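2 min read

Search Type and hit enter

3.2 The pencil case task

I run the two-arm station for our student project, Tapia, and packing an open blue pencil case is the task I keep coming back to (I love it!). 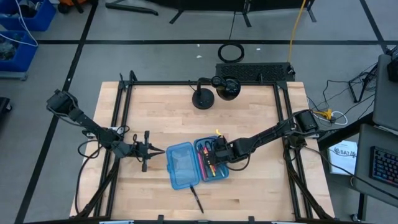
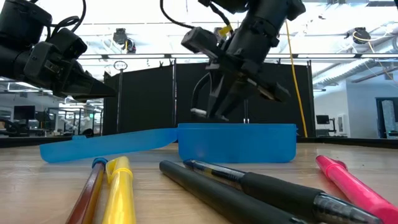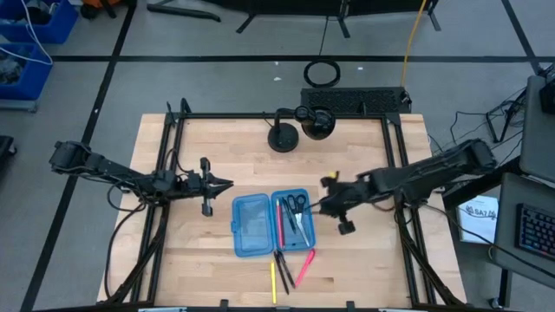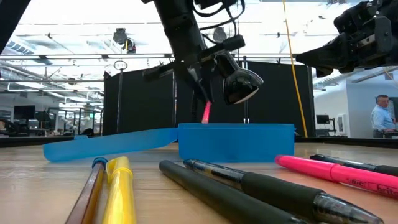 Figure 2. The Tapia table with the case open, from different cameras and moments.

We set ourselves 300 practice runs by May, and my teammate Nipon Nakpan wants 500 – he always wants more. Pens roll, so we write down every drop before we start over, and I'm still arguing for a softer grip setting.

4 shares 0 comments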